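3.2 Keeping quality in the Sarnitz households

We were made very welcome in Sarnitz, and a good many of our sixteen families were happy to talk at length about how they keep a loaf through the week (cloth, crock or paper bag, and strong feelings about each!).

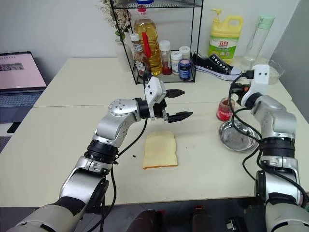
Figure 2. A single slice of pale bread with a golden-brown crust, lying flat on a table.

By the fifth day most families had turned to toast or soup, and those in Irketau, who bake with more rye, held out until the eighth. We come back to this difference, which pleased us a great deal, in Section 5.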